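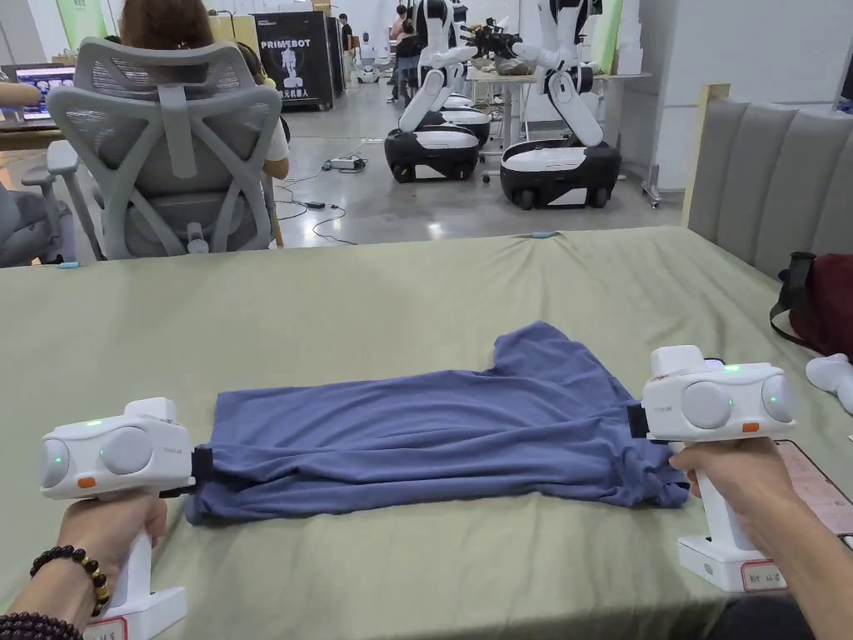

Why did the two arms pull the shirt apart at different times?

The left and the right gripper each used their own clock, and in part of the training data these two clocks did not agree.

Papers > Stolatel Workshop > Cloth Handling > Section 5

Abstract Contents Figures References Cite

5. Failure of time alignment in the folding data

5.1 How the fault was found

The first policy trained on the full set of 400 demonstrations could pick up a shirt, but it failed in the stretching step. The right arm moved away from the body before the left jaw was closed. In the worst trial the cloth was pulled out of the left jaw and the right arm continued with its full speed, until the operator pressed the stop button. We first looked for the error in the controller, and we spent much time there without result.

Ilona Boros then replayed the demonstrations with both gripper streams next to each other. In a number of files the right stream was late by up to 1000 ms. A person who watches only one stream cannot notice this, as each stream alone looks correct.

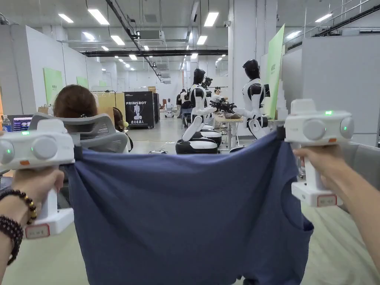

Figure 2. Stretching step with a T-shirt held between two hand-held grippers. The green light is on at both devices.

The operators trusted the green light. In our devices it shows only that the gripper has power and that the recording is running. It does not show that the clock was set from the common source. After a battery change the right gripper started again with its own time, the light became green, and the work continued. The Fitell recording program wrote a warning in its log file, but it did not show this warning on the screen.

5.2 Repeated recording

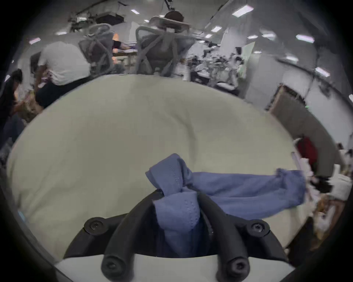

Jaltov, Sun 17 April. We repeated the battery change on purpose in 6 short sessions, with the same grippers and the old version of the program. The delay came back in all of them. When the clock was set again by hand after the change, the delay was below one camera image.

The delay does little harm when one hand works alone. For this reason our earlier test, in which one gripper lifts a bunched cloth, had passed. The damage appears when both hands share the load, because the policy learns that one hand may move while the other one is still open.
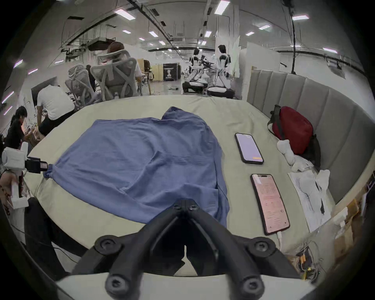
We therefore changed the order of the checks. The program now refuses to start a recording if the clocks differ, and the operator must close both jaws 2 times at the beginning of each file. These closings are compared automatically, and a file with a visible shift is put aside. The Ziółkowski filter, which we had used before for smoothing, was removed, as it had hidden small jumps in the time stamps.

On the robot side, an arm now stops if the opposite jaw reports no contact during stretching. This rule does not repair a bad policy. It also stops some good trials with very thin cloth, and we have not yet found a threshold which works for all shirts.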